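Manual > Visitor Days > Running the Demo
2 min read
July | by Aníbal Villanueva

4. Letting guests try the gripper

1. Say hello first, and give people a minute to look the Grirkton over before you hand it across.
2. Have your guest squeeze slowly, a few times, until both fingers close evenly.

Note: Groups of more than four get restless, so split them up.
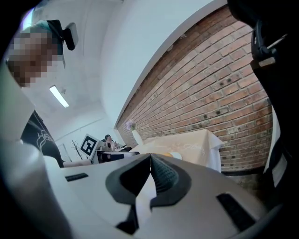 3. Invite them to pick something up, and let them take as long as they like.

Caution: Keep hair and sleeves clear of the fingers.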